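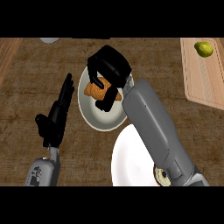 The meeting opened at 9:05 a.m. on December 15, 2023, with the chair of the Carnholm Merchants Association presiding and 11 member businesses represented. The only subject was the town's change to the local sales tax, which the council approved in November and which takes effect at the start of the new year. The chair asked members to keep to the tax and leave parking for the next regular meeting. One of the restaurant members said most of her questions were about prepared food, the kind of thing that goes out in serving dishes on a wooden table, and asked that it be taken early. This was agreed.

1. Minutes of the November meeting
Approved with one correction. The Prondovthorpe store should have been listed as present.

2. What is changing
The secretary read the notice from the town finance office. The local portion of the sales tax goes up by half a percentage point. Groceries for home use stay exempt. Prepared food, takeout and catering are taxed at the full local rate. The small-seller exemption is ended, so members who have never collected the local tax will have to register before they open in January.

A member asked whether orders placed in December and delivered in January are taxed at the old rate or the new one. The secretary said the notice goes by the date of delivery. Deposits already taken do not lock in the old rate. Two members disagreed with this reading. The secretary will put the question to the finance office in writing and send the answer to all members.

3. Prepared food
The restaurant members asked how to treat platters sold cold. The notice says food "arranged for serving" is prepared food, and does not mention temperature. The bakery said it sells whole loaves and also sandwich trays from the same counter and will need two tax codes. The deli has the same problem. Members agreed that whole items in a bag or box should be rung up as groceries and anything put on a tray should be rung up as prepared food until the town says otherwise.

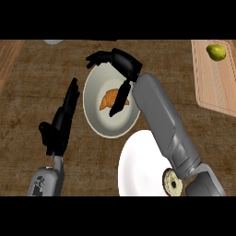 Prepared food, agenda item 3.

The question of delivery charges was raised. If the charge is listed on its own line it is not taxed. If it is folded into the price of the food it is. The chair suggested members check how their receipts print.

4. Cash registers and software
Members using Idex registers reported that the rate can be changed from the manager menu, but the change applies at once and cannot be set ahead of time. Someone will have to do it after closing on the last night of the year. One member tried it in training mode and found that saved items kept the old rate until each was opened and saved again. His store has 210 saved items.

Members using Gazi said their update is supposed to come through overnight with no action needed. One asked what happens if the register is switched off. The answer was not known. She will call support and report back.

The hardware store is on a manual register and has ordered a new rate card.

5. Posted prices and signs
There was a long discussion on whether shelf prices should include the tax. The Prondovthorpe store includes it and wants to keep doing so. Most others add it at the counter. The notice allows either, as long as a sign at the register says which. A motion to have all members use the same method failed. A motion to print one standard sign for members who want it passed. The print shop quoted $45 for the full run, to be paid from the general account.

6. Registration and filing
New registrants need to file the short form with the finance office. The fee is $35 and is paid once. Returns are due every quarter. A member asked if there is a penalty for a late first return. The notice does not say. This was added to the list of questions in item 2.

The chair reminded members that the association cannot file on anyone's behalf.

7. Letter to the council
A draft letter asking for a 60-day grace period was read. Several members thought the second paragraph was too sharp, and it was struck. The letter was approved as amended, with one vote against. It will go out under the chair's signature on Monday.

8. Other business
The sidewalk sale dates were put off to the next meeting. The key to the storage room is still missing and the lock will be changed.

Action items
Secretary: written questions to the finance office on delivery dates, cold platters and late returns.
Print shop: register signs, ready for pickup before the holiday.
Chair: letter to the council.

The meeting was adjourned at 10:40 a.m.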